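16 Nov 2022

Funnel-into-flask again for the Flusitz set. The target is 200 episodes and I still don't believe the number means much. What we want is variety in how the stem meets the neck, and what we mostly log is the same approach over and over with small wobbles. From the wrist view the gap above the flask mouth is hard to judge.
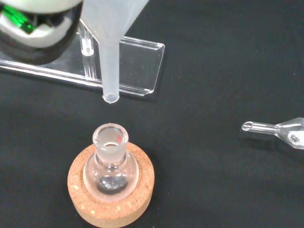 *Culach Manipulation Group, bench notes*

Clear glass and acrylic on black cloth. Fine for us, but I doubt the depth channel gets anything usable off the rack. Check before anyone trains on it. Labels also need fixing: "inserted" and "aligned" are being used as if they were the same thing.

The fixed view is better for insertion, worse for grip. I'd want both before calling an episode a success.

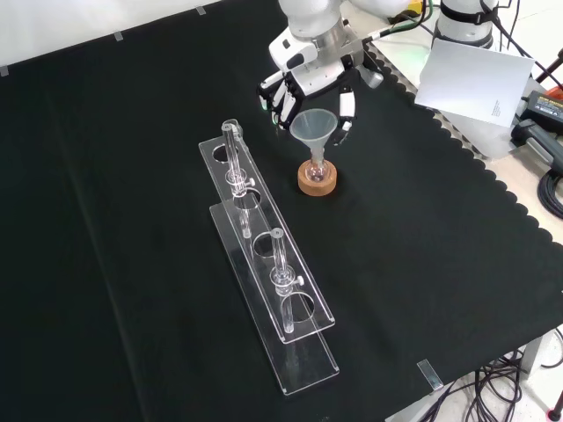
Yutong Peng thinks I'm being too strict, and that near misses should stay in as long as they're tagged, or the policy will never learn to recover. Fair, but tagged by whom? The last batch had 142 files with the outcome field blank.

Head view tomorrow, same layout. Keep the cork ring where it is for 4 runs, then shift it.

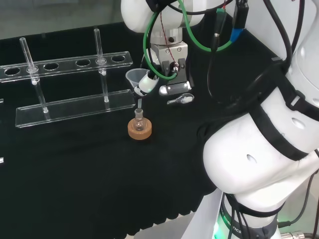 One comment on the shared sheet asks why we don't just generate the lot in simulation and spend the bench time on testing. Because the Rana sim glass behaves like nothing I've ever handled. Still, worth one try in December.

To do: blank outcomes, depth check, rename "aligned".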